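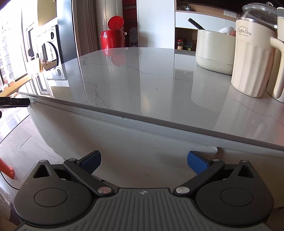

The Longest Afternoon in Woltow

I should say up front that I didn't grow up with cricket. I grew up with baseball on the radio and a father who fell asleep by the sixth inning, so when my editor asked if I wanted to spend a weekend at the Woltow club watching people play a game I couldn't score, I said yes mainly for the sandwiches. (The sandwiches were excellent. More on those later.)

Woltow were playing Doltel in the last match of the league season, and the thing had been building since April. Doltel needed a win to take the title. Woltow needed a win to stay up. A tie would have left both clubs miserable, and I met several people in the parking lot who seemed to be rooting for exactly that.

The man who put me straight on the rules was Kálmán Lengyel, Woltow's captain and opening batter, who came to the game as a grad student and has now played for the club long enough to have 848 league runs at this ground alone. He knows the number. He told me twice. He also told me to stop saying "pitcher," and I got pretty good at it by the second hour.

Doltel batted first and for a while it looked like a short day. Their openers put on 100 without losing a wicket, and the second of them -- a tall left-hander who hit everything toward the road -- kept sending the ball over the hedge and into somebody's tomatoes. Each time, the fielder nearest the hedge would sigh, climb through the gap and come back with burrs on his sweater. I have never felt so bad for an athlete.

Then Lengyel brought on Csizmadia, the slow bowler, and the whole thing turned. I can't explain spin bowling to you. The ball goes up, it comes down, it does something rude off the ground, and a grown man walks away shaking his head. Csizmadia did this five times before tea. The left-hander went for 71, caught by the same guy who'd been fetching the ball out of the tomatoes, and I yelled so loud a woman in a lawn chair turned around to see who I belonged to.

Tea is a real thing, by the way! They stop the game and go inside and eat. There were egg sandwiches and cheese sandwiches and a lemon cake the size of a car tire, and the two teams sat mixed up at the tables, talking about mortgages and knee surgery. An hour earlier they'd been glaring at each other. I asked the Doltel wicketkeeper if he was nervous and he said he was mostly worried about the drive home.

Woltow needed 187. Lengyel went in first and was out for 4, so his ground total is now 852, and he sat down next to me with his pads still on and said nothing at all for three overs. Then he ate my second piece of cake.

What followed was slow, and I mean that as a compliment. Ten runs, then a wicket. Twenty runs, then two wickets in a row. The light went yellow, then kind of gray. Kids who had been playing tag behind the scoreboard came and sat along the rope, and somebody's dog, Kinda, lay down right at the boundary and refused to be moved, so a four on that side had to get past her too.

With one wicket left they needed 9, and who should walk out but Csizmadia, who by all accounts can't bat. He blocked. He blocked again. He swung at one with his eyes closed (Lengyel swears they were closed) and it flew off the edge for four. Then a single. Then his partner, a teenager playing his third match for the first team, hit one straight back over the bowler's head, and it bounced once and ran into the rope, and people I'd met that morning were hugging me.

Woltow stay up. Doltel finished second, and their captain made a nice little speech about it from the clubhouse steps. The club still has to find 3,000 dollars for a new roller over the winter, and Lengyel had me down for a raffle ticket before I'd even found my car keys. I bought two. The draw is at the end-of-season dinner, and I've already told them I'm coming if there's cake.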